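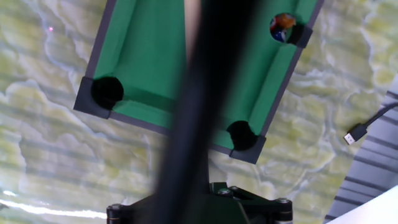

En Vilumia sostienen que un horario equivocado perjudica más al comensal que una mala puntuación, y que por eso la guía dedica más horas de trabajo a comprobar cuándo abre una cocina que a discutir si el arroz estaba pasado. El criterio se aplica desde la segunda edición y condiciona todo el procedimiento, desde la selección de locales hasta la ficha que se publica.

La guía parte de un censo de 3.031 establecimientos con servicio de comidas. De ellos, 825 quedan fuera en la primera criba. "Son locales sin cocina propia, con la licencia en trámite o cerrados en el momento de la comprobación", explica la responsable de contenidos. "No juzgamos su calidad. No entran en el ámbito de la guía y punto."

El resto pasa a una cola de visitas. Las reservas se hacen por los canales habituales del público, con nombres que no se repiten, y la mesa se paga siempre. La inspectora o el inspector rellena una plantilla con cuatro bloques: cocina, servicio, sala y relación entre precio y ración. Los dos primeros pesan lo mismo. El cuarto se calcula aparte, una vez revisado el tique.

"La plantilla no admite adjetivos en el primer bloque", señala. "Se anota la temperatura a la que llega el plato, el punto, si la guarnición coincide con la anunciada en carta. Los adjetivos van en observaciones y no puntúan."

Preguntada por el tiempo de espera, aclara que se miden dos intervalos distintos: el que va de la llegada a la toma de la comanda y el que separa la comanda del primer plato. El segundo se corrige según el tipo de cocina. Un arroz hecho al momento no se compara con un guiso de cazuela, y la ficha lo indica con una marca propia.

El caso de Võ ilustra el problema de las cartas cortas. El restaurante trabaja con una carta vietnamita reducida y cambia los caldos según la temporada, de modo que dos visitas separadas por unas semanas pueden no tener un solo plato en común. La guía resolvió puntuar la técnica de base --fondo, cocción del fideo, equilibrio de acidez-- y dejar los platos concretos como referencia fechada. "Era eso o visitar el local cada mes, y el presupuesto no lo permite", apunta.

Con Cillell la dificultad fue otra. La casa sirve menú cerrado a mediodía y carta por la noche, con equipos de cocina diferentes. En la edición anterior se publicó una sola nota. "Fue un error de planteamiento nuestro. La media no describía ninguno de los dos servicios." La ficha actual separa ambos turnos y da precio de cada uno, con el pan incluido y la bebida sin incluir.

Los horarios y los días de cierre llegan a través de Trendar, el sistema de reservas que usa una parte de los locales. Cuando un restaurante modifica su calendario, la guía recibe el aviso y dispone de 24 horas para actualizar la ficha. Los establecimientos que no utilizan el sistema se verifican por teléfono. En diciembre, con las comidas de empresa y los cierres por fiestas, esa verificación se repite y absorbe casi todo el trabajo de la redacción.

"El teléfono sigue siendo lo más fiable, siempre que se llame fuera del servicio", precisa. "A las dos y media de la tarde te contestan cualquier cosa con tal de colgar."

Sobre las reseñas de usuarios, la postura es restrictiva. Se leen, sirven para adelantar una visita si varias señalan el mismo defecto, y no alteran la nota. Tampoco se publican. El argumento es metodológico: el usuario no declara qué ha pedido ni en qué turno, y sin esos dos datos la opinión no puede cotejarse con la plantilla.

La edición impresa tiene una tirada de 2.000 ejemplares y se distribuye en librerías y en algunos mercados municipales. La versión en línea incorpora las correcciones de horario; la impresa remite a ella en cada ficha. Los restaurantes no pagan por aparecer y reciben la ficha ya cerrada, con un plazo para comunicar errores de hecho --dirección, precios, accesibilidad-- que no se extiende a la puntuación.

Para la próxima edición está previsto añadir un campo sobre alérgenos. Queda por decidir si recogerá solo la información escrita en carta o también la que da el personal de sala cuando se le pregunta. "Hemos probado las dos opciones y los resultados no coinciden", dice. La plantilla definitiva se cerrará antes de que empiece la ronda de visitas.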